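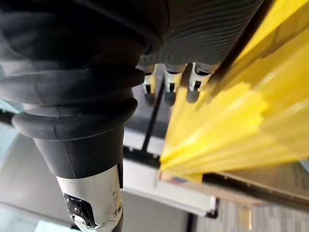
Skascombe Debating and Film Society
Minutes of the summer meeting, 9th July

Present: 2 officers and a very healthy turnout of members. Apologies were taken as read.

1. Minutes of the May meeting
Agreed, with one correction: the Leone screening began at half past seven, not seven.

2. Televised debate series
Trarkura, the production company, has written to say it would love to record an episode of its politics programme, Tisis, in Skascombe this autumn. This was met with real delight! The subject would be votes at sixteen, with one speaker from each side and questions from the floor. Members felt the town hall was the right place (it seats 200, and the acoustics are lovely since the new curtains went up). Agreed to accept, provided local people get first call on the seats.

3. Questions from the floor
A long and lively discussion. Several members wanted questions sent in beforehand, others were keen to keep it open on the night. Agreed to ask Trarkura for half and half. Sixth formers to be invited to put the first question.

4. Money
Balance stands at £938. Agreed to spend up to £100 on posters and refreshments.

5. Leone season
The last series of documentaries went down so well that a second is planned, this time on election campaigns. Titles to the secretary, please, the more the better.

6. Any other business
The hall clock is still slow. Secretary to write again.

Next meeting: date to be fixed once Trarkura confirms the recording.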